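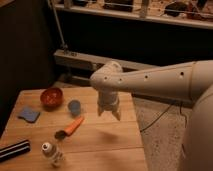 At Cirent, a working session is measured in episodes. An episode begins with an instruction typed in plain words, such as "put the sponge in the bowl," and ends when the operator presses a pedal to mark it kept or discarded. Otis Doucet, who runs collection on the Nidgate project, plans for 92 kept episodes per shift.

The policy trained on them takes in camera views and joint positions and puts out short runs of motion, 12 steps at a time. Its early versions failed mostly at the grasp. Doucet traced the fault to the data: operators had settled into one angle of approach, and the model copied it even where it made no sense.

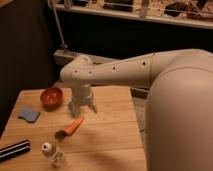
Objects are now moved between episodes according to a printed list of layouts. The bowl stays on the table, but its place changes. Lionel Hollis, who reviews the recordings, rejects any episode with a pause longer than eight seconds, on the grounds that the model learns to pause too.

Nearly 17 percent of episodes are still discarded. Hollis keeps them in a separate folder, and the team plans to train a failure detector on it in December.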